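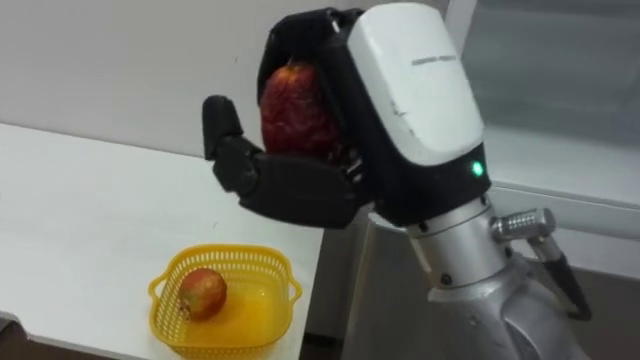 ## So I've fallen out with my running shoe company

I've worn Padis shoes for 11 years. Same model the whole time, in whatever colour was cheapest, and I've been a bit of a bore about them to anyone who'd stand still long enough. So when the email came round on Thursday saying they were "refreshing their community partnerships", I read it on the bus and thought oh, lovely, more races! Then I got to the fourth paragraph.

They're dropping the Drorkdale half. Not this year's, which is already paid for, but every one after it. The money is going to Osta instead, the streaming people, for a documentary series about athletes and their morning routines. I don't even dislike that sort of thing (I'll probably watch it, I watch all of them) but I've run Drorkdale seven times and it's a proper race, with a horrible hill and a brass band at the top of it.

What got me was the wording. The race was described as "a legacy activation with limited reach". There were 1,295 of us on the start line last May! I had somebody's elbow in my ear for the first two miles, so it felt like plenty of reach to me.

### What everyone's been saying

The club group chat went off like a box of fireworks. Half of us were swearing never to buy another pair, and the other half were asking whether the outlet shop still had the sale on. By the evening there was an open letter going round, and when I last looked it had 73 names under it, mine included. I did dither a bit before signing. A shoe firm can spend its advertising money wherever it likes, and I know they've had a rough time with sales, what with everyone going over to those enormous squashy soles that make you look like you're standing on two loaves.

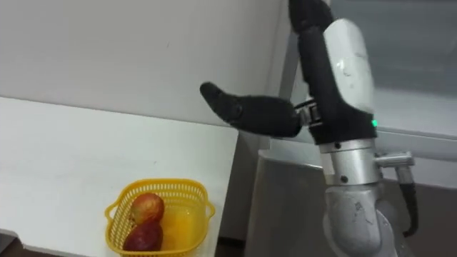 But then they spent years telling us it wasn't advertising. That was the whole pitch! It was on the bibs and the banners and the little card in the goody bag: "We run where you run." You can't print that on a card and then get huffy when people take it seriously, which is more or less what their reply on social media did. It said they were "disappointed by the tone of the conversation". I'd have respected them far more for saying they were skint.

To be fair to them, they did put up a second post the next morning which was a lot warmer and mentioned the marshals. A few people in the club think that's the start of a climbdown. I'm not so sure, it read to me like a different person had got hold of the password.

### The shoes, though

My current pair have had it. The left heel has worn right through and I've been putting off replacing them since Christmas. So I went and tried on some Phelans at lunchtime, feeling like I was cheating on someone, and they were... fine? Bit narrow across the toes, laces far too long. The lad in the shop said they'd give after a few weeks.

I haven't bought them yet. Entries for this year's Drorkdale close at the end of the month and mine's in, so I've got to be running in something by then. If anyone with wide feet has worn the Phelans over a long distance, please leave me a comment, I'd love to know whether they do stretch.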